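Hillusholm Bread Basket Liner, Washed Cotton

I started sewing these because my own rolls kept leaving crumbs in the weave, and picking crumbs out of wicker with a toothpick is no way to spend an evening! So I made one liner, then my sister wanted one, and now they have their own page in the shop.

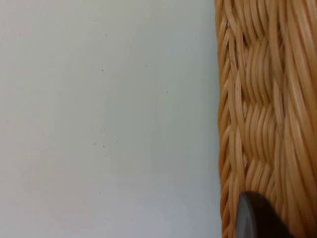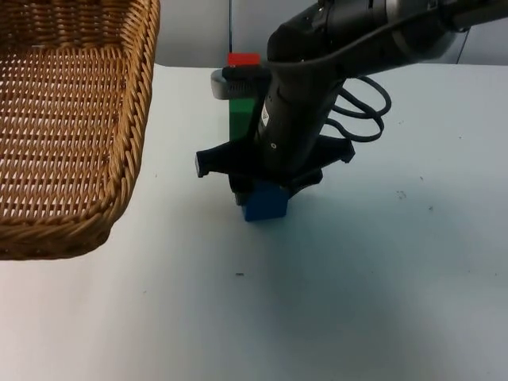

Wicker, up close and with the white table under it.

The liner is washed cotton, pre-shrunk, with a drawn hem that tucks over the rim and stays put when people start grabbing. It measures 14 inches across the base and fits most rectangular baskets close to that size (if yours is an odd shape, send me the measurements and I'll tell you straight if it'll work).

Colors: Serner (a soft oatmeal) and Firkmont (dark green, my favorite for winter tables). The blue sold out and I'm waiting on fabric.

Wash warm, tumble low. I iron mine maybe twice a year.

Price: $14 each, or 5 for $60 if you're stocking up on gifts. The basket isn't included, sorry, I only do the sewing.

Shipping: orders go out within five days. I've sent out more than 344 of these so far and I still fold every one myself, so the week before a holiday can run a bit slow. Orders over $95 ship free.

Questions about fit or a custom hem? Use the contact form and put "liner" in the subject so I spot it.

So-ying Lu
Updated 18 October 2024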